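Ticket 691
Subject: Folded jeans come undone before they reach the shelf
Product: Drosa shelf dividers, bedroom set
Status: Solved
Opened: Monday, 8:40 a.m.

Reported problem

I fold on the bed and carry the stacks to a closet fitted with Drosa dividers. T-shirts are fine. Jeans are too wide for the slot, so I have to squeeze them in, and by the next morning the top pair has slid forward and opened up. The dividers are fixed and I can't move them without drilling new holes. The shelf slot is narrower than my usual fold by the width of two fingers.

What I have tried so far: turning the stack around so the fold faces out, putting the heaviest pair on the bottom, and leaving one pair off the pile. None of it lasted past the second day.

Reply from Flekdale support

Please lay one pair flat on the bed before folding, with nothing under it, and smooth the legs down from the waistband. Leave the finished stacks up by the pillow so they stay out of the way.

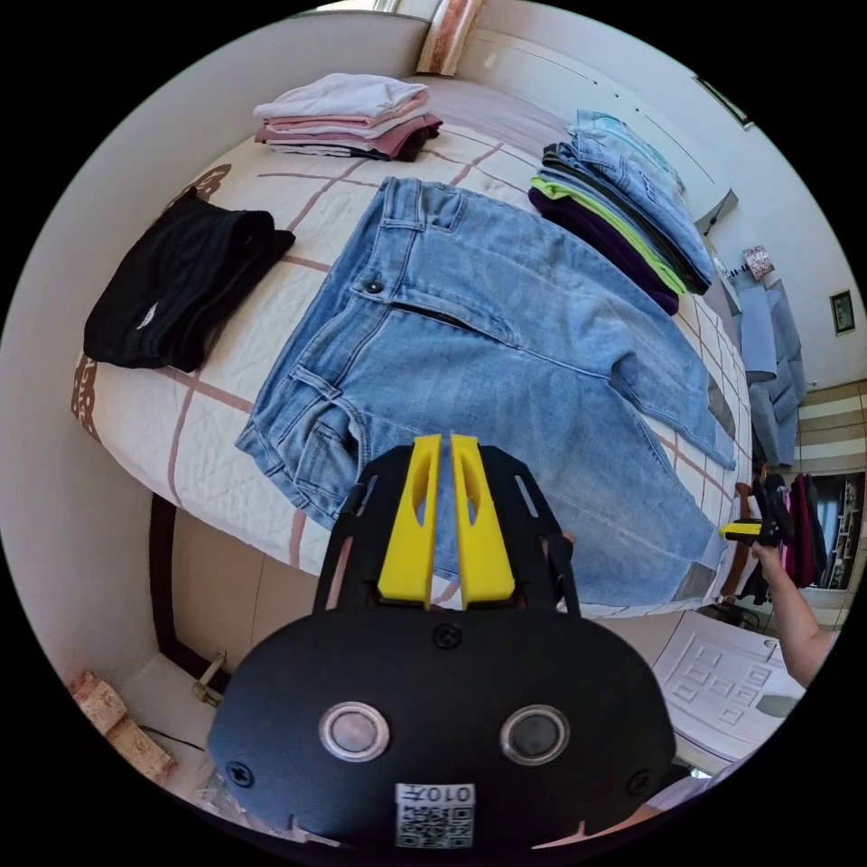 Should the jeans be buttoned before folding?
Button them and close the zipper. An open waistband spreads as the pair is folded and makes one side of the stack thicker than the other.

Update, 4:15 p.m.

Buttoned all of them and folded again. The stack is more even but still too wide. I was folding leg over leg and then in half twice. The seat of the jeans sticks out in a point at the back, and that point is what catches on the divider when I push the stack in.

Reply from Flekdale support

The point needs to be tucked in before the first lengthwise turn. Fold leg over leg, then bring the point in toward the legs so the long edge is straight. Lift the denim clear of the bedspread when you turn it. If you drag it, the quilting pulls the under layer out of line.

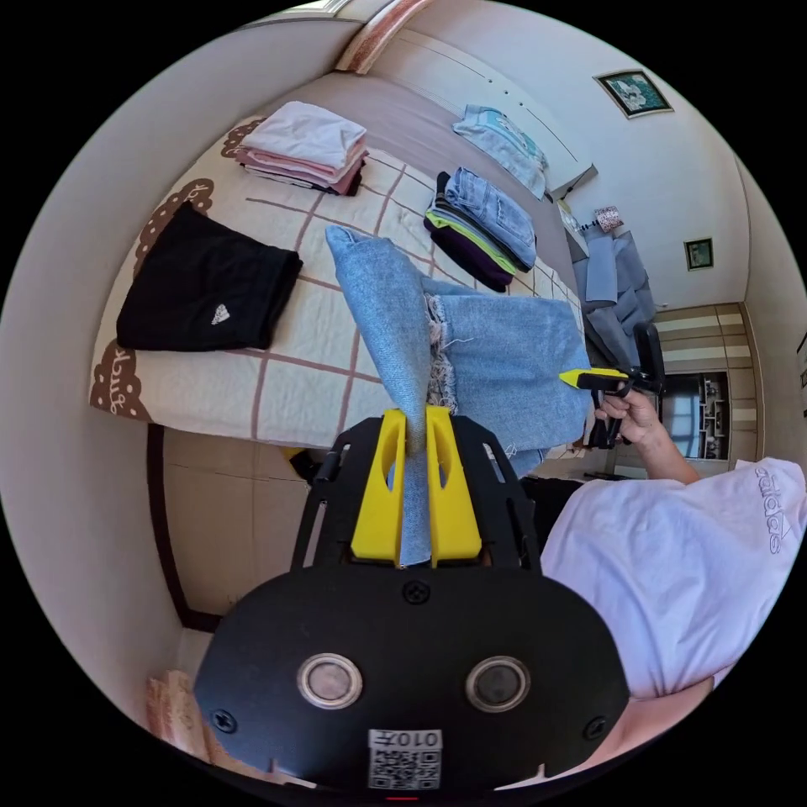

Drosa Care Sheet, page 42

Jeans and heavy trousers. Fold in thirds from the hem, ending at the waistband. Do not fold in half twice. A pair folded in thirds stands with the thick edge to the front and should not be stacked more than 4 high.

Update, Tuesday

Thirds works better. The width now matches the slot. I had been mixing jeans with knit tops in one pile, and the pile leaned whichever way I turned it. I took the pile apart on the bed and sorted again before putting anything away. Light things went nearest the headboard.

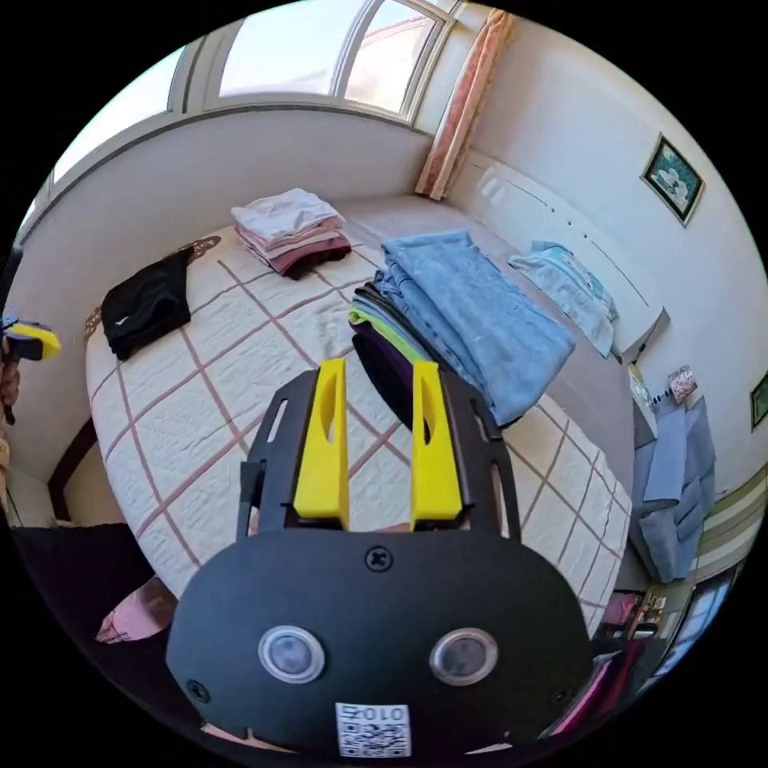
Step 3. Check the hems

Frayed hems don't fold to a clean edge. Start the first third a little above the fray and let the loose threads lie inside. Turn the pair over and feel along the back pockets for anything left in them. I found a receipt and a hair tie. Also check that the rear yoke seam is flat, as a twist there goes through every layer after it.

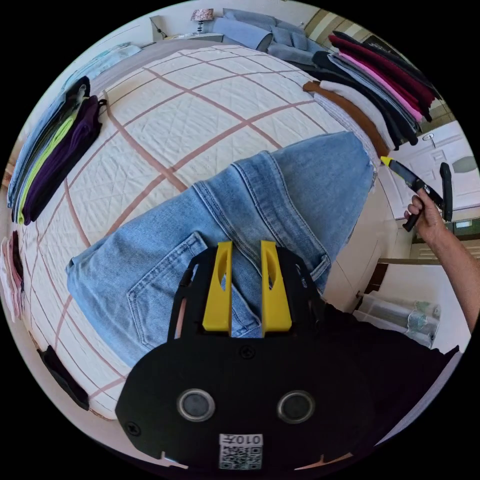 I did the frayed pair last and it took three tries. It sits a little higher than the others, so it goes on top. The closet door closes without touching it.

Reply from Flekdale support

Glad the width is sorted out. If the top pair still slides, part 1034 is a clip-on lip for the front of the shelf. It needs no drilling. Leave the stack as it is for a few days first.

Update

No sliding so far. Not ordering the lip. Please close.

Closed by customer. Related: ticket on sweaters in the Drosa deep shelf (open).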